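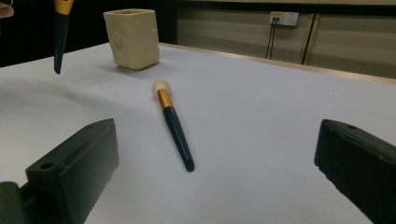
Brush and Vanity Helper Wanted – Part Time, Jarndale Studio

Closteck is a small makeup studio with a big soft spot for tidy tables, and we are looking for one more pair of careful hands to join us from November. If you are the kind of person who can't walk past a brush lying on a table without wanting to stand it up in a cup, we would really love to hear from you!

Most of the work happens at the vanity tables. Our artists move fast, and by the middle of the morning the brushes have usually wandered a good way from where they started. You would go along behind them, pick up each brush by the handle, check the head for leftover powder, and put it back where the next person will look for it. Big fluffy powder brushes, little rounded ones for blending, all of them get the same gentle treatment. Nothing gets dropped in head first, please – the bristles go up and the handle goes down into the cup.

You would also wash brushes at the end of the shift (we will show you our way of doing it, and it's fine if you have learned another), lay fresh paper on the tables, and help pack the kits that go out with our artists to weddings and school plays. The Mellow kit is the small one and a nice place to learn. The Warraich kit is a bit of a monster, and you won't be asked to pack it alone in your first month.

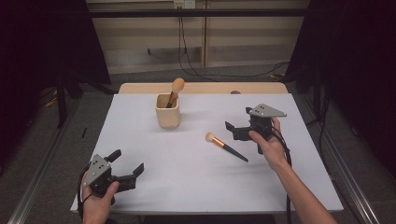 Do I need any makeup training to apply?

None at all. We teach everything on the job, and you won't be asked to put makeup on anyone unless you would like to learn that later on.

What we do ask for is patience, clean hands and a fairly light touch. A loose head or a wobbly handle is easy to miss when you are rushing, so we would much rather you took your time. You'll be on your feet for a good part of the shift, though there are stools, and the kettle is never far away.

The hours are 13 a week, spread over the mornings, starting at 8:30. There is a $50 allowance toward comfortable shoes, and after your first two months a $200 thank-you on top of your regular pay. We go over the hourly rate when we first talk, so do bring it up if we forget.
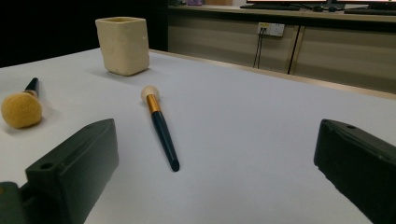

You would be working mostly with Zoi Athanasiadis. She set up our tables the way they are now and is very happy to hear better ideas, so don't be shy about moving a cup if it sits in an awkward spot for your reach. Left-handed people, we are looking at you – we know we have been arranging things the wrong way around for you for years.

To apply, write a short note to Brendan Breathnach at the Jarndale front desk, or just stop in any morning before noon. Tell us a little about yourself, which mornings suit you, and any job you have had where you looked after small things. A resume is welcome but you don't need one.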